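Workshop notes – February, just after 2 pm

Started on the Monulcombe baskets. First on the table is the orange oval one with the loopy rim.

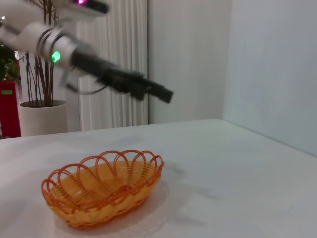
What do we wash the plastic ones in? Lukewarm water with a drop of dish soap, then air dry upside down on a towel. Morven tried the hot tap last month and two rims went wavy, so please don't!

I love this weave, by the way – tight diagonals, and the sides glow yellow where the light gets in. Urszula wants it for bread rolls, I'd say clementines. We have almost 11 baskets' worth of tags left, so I need to ask Barbara to print more before the Sirnard order. Also, the white tabletop has smudges again. Wipe down before the next one goes on.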